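Thin-film plastic bag

A thin-film plastic bag is a light, flexible bag made from a single layer of plastic film, used for lining bins, wrapping goods and holding soft household items such as towels and clothing. The film is usually polyethylene, and the bags are sold flat, folded or on a roll. 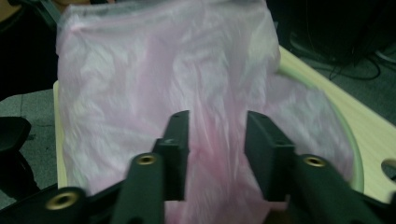
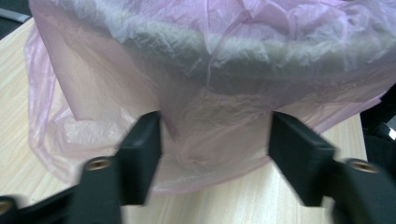 Pale pink translucent film, crumpled, with a light wooden tabletop beneath it.

Materials and color

Most household bags are made from high-density or low-density polyethylene. High-density film is thinner, crinkles loudly and holds a crease. Low-density film is softer and stretches before it tears. Color comes from pigment added to the resin before the film is blown. A small amount gives a tint that can be seen through, and the shade looks deeper wherever several layers gather. Pink, lavender and pale blue are common for bathroom and bedroom use — black and dark green are more usual for outdoor waste.

Sizes

Bags are sized by volume or by flat width and length. The Stestolard household range, introduced in the Cloutier area, listed its smallest liner at 39 cm wide and its largest at 90 cm. Rolls for shops and laundries were sold in cartons of 2000.

Use in the home

Opening a new bag can be slow, as static holds the two sides of the film together. Rubbing the mouth between the fingers separates the layers. When a bag is used as a liner, the top is folded outward over the rim of the container, leaving enough loose film to tie later.

Soft items are often bagged for storage or for carrying to the laundry. A translucent bag lets the contents be recognized without untying it. Textiles should be fully dry before they are closed in plastic — trapped moisture leads to mildew. In "Prirkness Household Notes," Elba Villalba advises against keeping wool in sealed film for more than one season.

Folding and reuse

Empty bags are flattened to push out the air, folded lengthwise into a strip and then rolled or knotted. Uriel Ojeda's storage guide for Zirus describes a triangular fold, begun at the closed end and finished by tucking in the handles or the open edge.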